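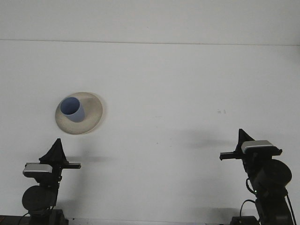

Belthorpe Household Automation Support
Ticket 1830: Table clearing, cup and plate task
Site: Greenwood test kitchen
Opened: September 2025
Reported by: Aileen Calimlim
Assigned to: Jhun Dumlao
Status: Open, pending retest

Reported problem
The two-arm station does not complete the table clearing routine when a cup is left on a plate. The left arm lifts the cup, but the plate is pushed across the table before the grip closes. The right arm then times out waiting for a handoff. With a plate alone, the routine finishes normally.

Entry 1, Dumlao
Logs reviewed. The planner treats the cup and plate as one object whenever the cup stands near the rim. The approach path is therefore set too low. Site was asked to confirm that the light blue cup and the beige plate are the items in use. Confirmed.

Entry 2, Calimlim
Approach height raised as instructed. The cup was removed in 2 of 6 attempts. In the remaining attempts the fingers touched the plate first. No breakage.

Entry 3, Dumlao
Grip force is within limits and was left unchanged. Object separation will be corrected in the next Vumemix planner release, expected in October. Until then, please use the manual pick point for the cup.

Entry 4, Calimlim
Manual pick point works. However, a staff member must set it for each table, and the same person could clear the table in less time. Greenwood cannot list this chore as unattended at present. Please keep the ticket open.

Next action
Repeat the test after the planner update, with the cup in the same position on the plate.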